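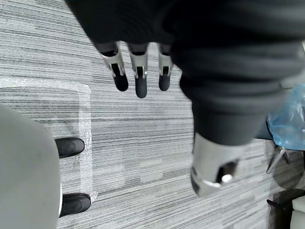

1/ Getting back into running after a long gap. A thread. Typing this on the bus so forgive the state of it

2/ Background, quickly. Used to run a fair bit. Stopped when I moved to Leseck, new job, dark evenings, then it was just a habit of not going. Two winters gone like that

3/ Started again in June. First go was meant to be an easy loop of the reservoir. Got as far as the sluice gate and had to hold on to the railing. Legs fine. Lungs absolutely not

4/ So first thing. Whatever pace your head remembers, bin it. My head still thought I was the old me. Took weeks to shift that

5/ What got me going again was run/walk. Run two minutes, walk two minutes, home. Felt daft at first, being passed by people with pushchairs. Got over it

6/ I kept the walk breaks in for far longer than any plan said to. Still use them on the hilly route. Nothing wrong with a walk up a hill

7/ Speaking of plans. I tried one from an app, gave up in week three. It wanted four runs a week and I can do three on a good week. Every missed one sat there in red telling me off

8/ Went to paper. One sheet on the fridge. I write down what I did AFTER I did it. Can't fail at that

9/ Shoes. Had an old pair of Flamers in the cupboard and thought they'd do. They did not do. Foam had gone hard as a board, shins hurt for a fortnight

10/ Bought new ones from the shop by the station in Greenberg. Didn't get the ones I wanted, got the ones that fitted. Half a size up from what I've always worn?? Apparently feet spread. Nice to know

11/ Please don't ask me which model, I get asked every time. My feet aren't your feet. Go and try some on in the afternoon when your feet are a bit bigger

12/ Breathing. People kept telling me in through the nose. Can't do it, felt like drowning. I breathe however I breathe and slow down if I can't get a sentence out. That's my whole method

13/ The sentence I use is the bus route, stop by stop. Looks mad to passers by. Works though

14/ Route stuff for anyone local. Reservoir path at Leseck is flat and mostly dry but the far side floods. If you see the goose on the gravel bit go round by the car park, trust me

15/ The old railway line out of Greenberg is better if your knees complain. Soft underfoot, benches, long straight bits which I find boring but others love

16/ Avoid the canal after about five. Bikes. So many bikes

17/ Right, strength work. Ignored it for years, thought it was for gym people. Then I couldn't get up off the floor without using my hands and had a little think

18/ I do the following in the kitchen while the kettle boils:
calf raises on the bottom step
sit down and stand up from a chair, slowly, no hands
standing on one leg till it wobbles
That's the lot. No kit

19/ The one leg thing was shocking at the start. Left side especially. Couldn't hold it as long as it takes to butter toast. Much better now and I think (think!) it's why my ankle has stopped rolling on kerbs

20/ Went to the Tisia class at the leisure centre as well, the stretchy one with the bands. Was sure I'd hate it. Quite liked it. You do feel it in odd places the next morning

21/ Tisia is on at 7 in the evening, wear socks, the floor is freezing. Take your own band if you've got one, theirs smell of feet

22/ Food. Not an expert so very short. Running on empty made me grumpy and slow. Banana an hour before, proper breakfast after. Done

23/ Also I was starving on rest days and fought it for ages. Now I just eat. Sleep got better the same week, may be a coincidence, don't care

24/ Sleep's the big one by the way. Bad night = bad run, every time. If I've slept badly I walk the route instead and still write it on the sheet. Walks count on my fridge

25/ Heart rate. Got a cheap watch. It told me 112 when I was sat on the sofa watching snooker so I'm not sure I beleive it. Strap was loose tbf

26/ If numbers worry you leave the watch at home for a bit. I did the whole of the second month without it and enjoyed that month the most

27/ And if you get chest pain or go dizzy, stop and ring your GP, don't ask a thread. I had a check up before I started, it was quick, they were nice about it

28/ Bad patches. I had a horrible one. Cold that went to my chest, then rain, then just didn't fancy it. The sheet was blank for ages

29/ What got me out again was telling myself I only had to go to the postbox and back. Trainers on, postbox, home. Next time I went past the postbox. Stupid trick, still use it

30/ Don't try to catch up on what you missed. I did that once, long run straight off being ill, and was flat out on the settee for the weekend

31/ Where I've got to now. 23 minutes without stopping, on the flat, no wind. Slower than I ever was. Grinning like an idiot at the end of it, a woman with a spaniel asked if I was alright

32/ Next is the Greenberg charity thing round the park. I've got bib 47 and a cotton t-shirt I won't be wearing because chafing. CHAFING. Should have been its own post

33/ Ok chafing. Vaseline, more than you think, before you go and not when it's already sore. Check seams. Wash kit inside out, no softener, it makes the fabric go funny

34/ Someone's asked about music. Sometimes. Podcasts on the easy ones, nothing at all if I'm near a road. One ear out at least pls

35/ And someone asked about parkrun type stuff. Go! Stand at the back. The back is lovely, everyone chats and there's always somebody slower or somebody walking the dog

36/ Rain jacket question, yes to a thin one, no to a thick one. You'll boil. I tie mine round my waist and look like a school trip

37/ Stretching after. I do calves on the kerb and the one where you hold your foot behind you, leaning on next door's wall. If it's cold I skip it and do it indoors by the radiator instead. Before a run I don't stretch at all, just walk briskly to the end of the road

38/ Correction to 15, the railway line is shut past the second bridge at the mo, they're doing the surface. Turn round at the bridge and do it twice

39/ Also to 21, just been told the class has moved to the upstairs room so the floor may be warmer. Bring socks anyway

40/ My stop. If you're starting again this week reply with how your first one went, even if it was rubbish, I'll read them all tonight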